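Student Project Report – Technology and Society, Semester 1
Jun 1, 2026

Facial matching at Bedingate station: who gets stopped?

Background

Our group looked at the trial of facial matching cameras at Bedingate station, which started last September. The system is supplied by Havex and compares passing faces with a police watchlist of 1000 people. We wanted to know whether residents from migrant backgrounds were being stopped more often, and whether people knew how to complain.

Method

We handed out a survey at the Foulkes Street market and at the Trelham community centre. We received 165 usable responses. We then held 15 short interviews with people who said they had been stopped. Names were not recorded. The survey was offered in 4 languages, which helped, although the translations could have been checked more carefully.
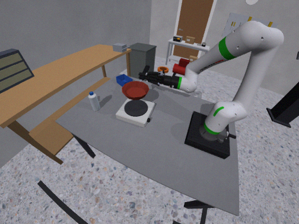 Figure 1. Simulated robotic arm with multi-fingered gripper.

Findings

Respondents who spoke a language other than English at home were more likely to say they had been stopped. Most of the people we interviewed were not told why. A few said an officer mentioned the cameras, but they were given nothing in writing.

Very few respondents knew there was a complaints form. It is on the council website, under a heading for parking and transport – we had trouble finding it ourselves.

Limitations

The sample was not random. People who had a bad experience may have been keener to fill in the survey. We asked for the error rates by age and ethnic background and did not get a reply before the due date, so we cannot say how much of the difference comes from the software and how much from decisions made by officers.

Recommendations

Error rates should be published before the trial is extended. Anyone stopped should get a written notice in a language they can read, with the complaints address on it.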